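I cleared out my phone in January. The storage warning had been up for weeks and I had been dismissing it by reflex, so one evening I sat down and went through the installed apps in order of size. These are my notes on the games, mostly for my own reference, since I tend to reinstall things and then wonder where the space went.

## The starting position

The phone is a mid-range Android handset, three years old, with 64 GB of storage. After the system takes its share and the photos take theirs, there is not much left. Games and their data accounted for 25 GB, which surprised me, as I would have described myself as someone who plays one game on the train.

The listing under Settings shows three figures for each app: the app itself, user data and cache. For games the first figure is often small. A rope-physics puzzler can install at 200 MB and then pull down level packs on first launch until it is several times that. The download size on the store page tells you very little about this.

## Cesel

Cesel is a tile-merging game. You slide blocks, equal blocks combine, and the board fills up. I have played it for most of a year and reached level 59, where I have stayed.

The app is modest in size. Its cache was larger than the game, and nearly all of it was video adverts fetched in advance. Clearing the cache brought the figure down, and within a few days of play it had grown back. With mobile data switched off for the app, it stays small and the adverts do not load, although the "watch to continue" button then does nothing and you lose your run when the board locks.

Progress is stored locally unless you sign in. I signed in, checked that the cloud save carried the right level number, removed the app and put it back. The save came down correctly. Purchased themes did not appear until I pressed Restore, which is at the bottom of the second settings page.

## Faulkner

A detective game, sold in chapters. The engine is sound and the writing is better than it needs to be. Each chapter is a separate download and finished chapters are kept on the device unless you remove them by hand. There is a menu for it: Library, then hold a finger on the chapter cover, then Remove Data. The case notes survive this, so you can still read back what each witness said.

I removed everything except the chapter in progress. This was the largest single saving of the evening.

One fault to record. If you remove a chapter while the game is still fetching the next one, the download stops at the same percentage every time it is resumed. Force-stopping the app fixed it.

## Hero

I had two copies of Hero. One came from the store. The other was a modified version from a download site, installed some time ago after Roy Bunting sent me a link. He had been using it to skip the energy timer. I never got far with it, and seeing it again I took the time to look at it properly.

The modified copy had a different package name, which is how the two were able to sit side by side. Comparing permissions:

- The store copy asks for network access, vibration and notifications.
- The modified copy asks for all of that, plus contacts, storage and permission to draw over other apps.

A side-on platform game has no use for my contacts. I can't say what the thing did with them, as I have no record of its traffic, but I had granted the request at some point without reading it. I have removed it and changed the password on the account I used with it.

There is also the practical matter of updates. The modified copy was several versions behind and could only be updated by finding another modified file, from another site of the same sort. Saves from the old version would not open in the store version. Anything gained by skipping the timer was stuck there.

Roy's position is that he keeps his on an old tablet with no accounts on it. That seems a reasonable arrangement if you want one. I don't want it enough to charge a tablet.

## Muvitz

Muvitz is a launcher and booster for games. It claims to free memory before a game starts and to raise the frame rate. Vasanthi Majumder asked me whether it did anything, so I ran Hero with and without it, same level, same brightness, with the frame counter from developer options on screen.

I could not find a difference in frame rate that was larger than the difference between one run and the next. Load times were slightly worse with the booster, as it closes background apps and the system then starts several of them again while the game is loading. It also puts up a permanent notification, and its own memory use was not trivial.

The one useful part was the do-not-disturb switch, which silences calls while a game is in front. Android already has this under Modes and can be set to apply per app. I set that up and removed Muvitz.

## Settings changed

For the games that stayed:

1. Background data off for each one, under App info, Mobile data.
2. Notifications off, except for Faulkner, which only sends one when a chapter is released.
3. Auto-update limited to wi-fi.
4. Cloud save confirmed by removing and reinstalling, one game at a time.

The fourth step is slow and I would still do it. A green tick next to "Synced" in a settings menu is not evidence of a save you can get back.

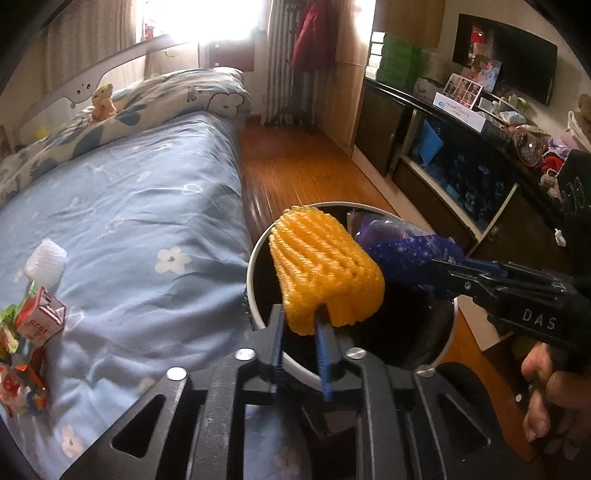 ## What is left

Cesel, Faulkner with one chapter, and the store copy of Hero. The storage warning has gone and the phone takes updates again without complaint. Battery life is unchanged as far as I can judge.

I have not looked at the messaging apps yet. One of them is larger than all of the remaining games put together and its storage screen is divided by contact, so that will need a separate evening.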